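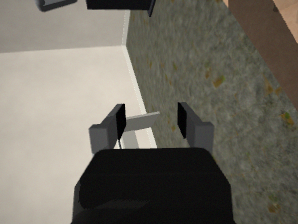
Gear & Gadgets / Robots

7 min read

A Robot Arm for the Spare Room, No Spare Room Required

I've wanted a robot arm since I was a kid, and I've never had anywhere to put one. My office is a converted pantry. So when Zadport started offering Prurnley, a subscription that gives you a full-size six-joint arm in a simulated room on your own computer, I signed up the same evening and then forgot to eat dinner.

You pick an arm, you pick a gripper, you pick a room, and you start giving the thing chores. Every chore can be watched from as many virtual cameras as you care to set up, including one that rides along right behind the fingers. I spent way too long on that view at first (it's a bit like looking over the hood of a very slow car) and I still switch to it whenever I'm lining up a grab. The pads fill so much of the view that you get a real feel for how far apart they are. What you don't get is much sense of where you are in the room, and I lost my bearings more than once.

Setup took me 20 minutes, most of it downloading. Zadport sells the rooms in packs, and the one I used is called Hesus, the plainest of the bunch: light walls, a speckled floor, a long wood-look table with the arm standing on a gray block at one end. You can park a camera anywhere, even down below the tabletop, where I'd never have crawled in real life. I like it down there! It's the best spot for judging how close the fingers are to the tray, and you also notice odds and ends like the office stool and the little sink cabinet with the gooseneck faucet.
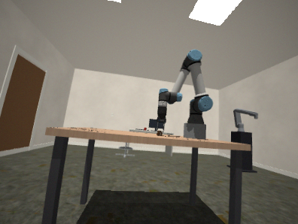 Teaching it a chore

There are two ways to tell the arm what to do. You can drag it around with the mouse, which is fun for an hour, or you can write out steps in the sidebar: go here, lower, close, lift. The sidebar has its own little language and it's pretty forgiving. I typed "lower a bit" as a joke and it asked me how much a bit was.

My first chore was picking up a small block and setting it down at the other end of the table. I gave it 50 tries. The first 10 were a mess and most of them were my fault — I had the wrist turned the wrong way and kept pinching the corner. By the end of the evening I was getting clean lifts often enough to call my sister over, and she watched two and went back to her book.

The physics feel good to me. Blocks slide when you nudge them, they tip when you grab them badly, and a dropped one bounces a little more than I'd expect. My laptop is four years old and the fan was going the whole time. With three cameras open at once the picture got choppy, so I'd keep it to two unless your machine is newer than mine.

I do have gripes. The help pages assume you already know what a joint limit is. Undo only goes back one step, which is maddening when you've nudged six joints in a row. And saving a camera position is buried two menus deep, so I kept losing my favorite angle, the high one looking down across the tabletop, where the arm's shadow lies over the wood and the fingers hang just above the block.
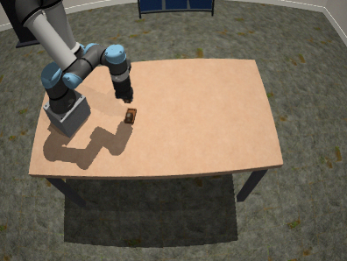

Words: our home tech columnist | Tested on: a four-year-old laptop

Now for the money. Prurnley is $17 a month with one room pack included, and extra packs cost more. There's an add-on called Jaunzems that lets you export your steps to run on a physical arm. I don't own a physical arm, so I can't tell you how well the export holds up, and I'd want to hear from somebody who does before paying for it.

If you teach a robotics club or you're thinking about buying a real arm for a small shop, a month of this is cheap practice. You'll find out fast whether you enjoy fussing over wrist angles (I do, apparently, a lot). If you mostly want something to show off to friends, see my sister, above.

I've kept my subscription through November. Next I want to try stacking, and Zadport says a longer undo is coming in the next update.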